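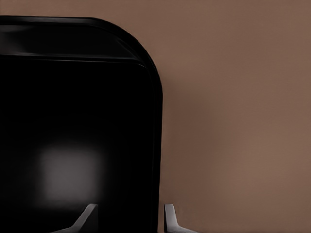 Munddale College - Design and Technology Department

1/ Our 3 pm staff session in October covers how students record design decisions. Venkatesh Gowda is leading it.

2/ We read 219 student logs last term. Most listed the tools used and skipped why a plan changed.
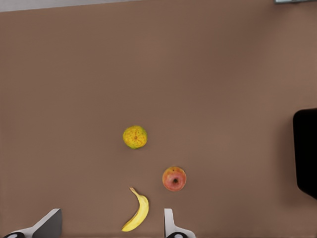 Orange on a brown tabletop.

3/ New log sheets have seven prompts - all short. Spare copies are in the Nyarko room.

4/ Send comments to Venkatesh before the session.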